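Demonstration gathering (robot learning)
By Veronika Kocsis, June
Last updated: June
Print this page | E-mail this page

Demonstration gathering is the part of robot learning where a person shows a machine how a job is done, over and over, and the whole thing gets recorded so a learning system can copy it later. I've been doing it for a while now at Harneo, so this entry leans on what I know best, which is two-armed work on a tabletop.

One recorded run is usually called an episode. It holds the camera video, the joint positions of both arms and how open or closed each gripper was, all lined up in time. A set of episodes for one task is a dataset, and people will argue all day about how big it needs to be! Our racket task, which we named Flumer, has 400 episodes in it. An earlier one had 88 and was fine for a simple pick, but it fell apart as soon as a second arm had to wait its turn.

The operator moves the arms (we steer ours with a matching pair of hand-held leader arms) and tries to do the job at a steady pace. Steady matters more than fast. If you stop and think halfway through, the pause goes into the recording too, and the trained system may learn to stop and think right there – without the thinking part. Long, thin things like badminton rackets are good practice material, with a handle that swings a long way when the gripper turns only a little, and a case is a nice extra problem.
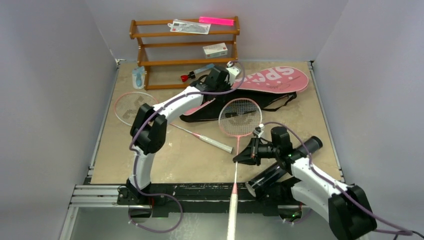

Walid Matar wrote in to say that I make too much of steadiness, and that his best results came after he left the fumbles in: a system that has only ever seen clean grasps has no idea what to do when it misses one. I think he's right about recoveries, so at Harneo we now keep an episode if the operator misses, backs off and gets it on the second try. We still throw out the ones where a racket ends up on the floor.

Variety is the other big thing. If the racket always starts in the same spot, the system mostly learns the spot. We shift the starting layout every 14 episodes, turning the rackets, sliding the case over or swapping what's on the rack, and we write down each change. Some groups shuffle after every single run, which is probably better and is certainly more tiring.

Labels come last. Each episode gets a short sentence saying what was done, plus a mark for success or failure. Ratree Srithong and I once labeled the same 42 episodes separately to see how well we matched, and we split mostly over what "in the case" means when the handle is sticking out – so write that rule down before you start recording.

See also: teleoperation; imitation learning; episode labeling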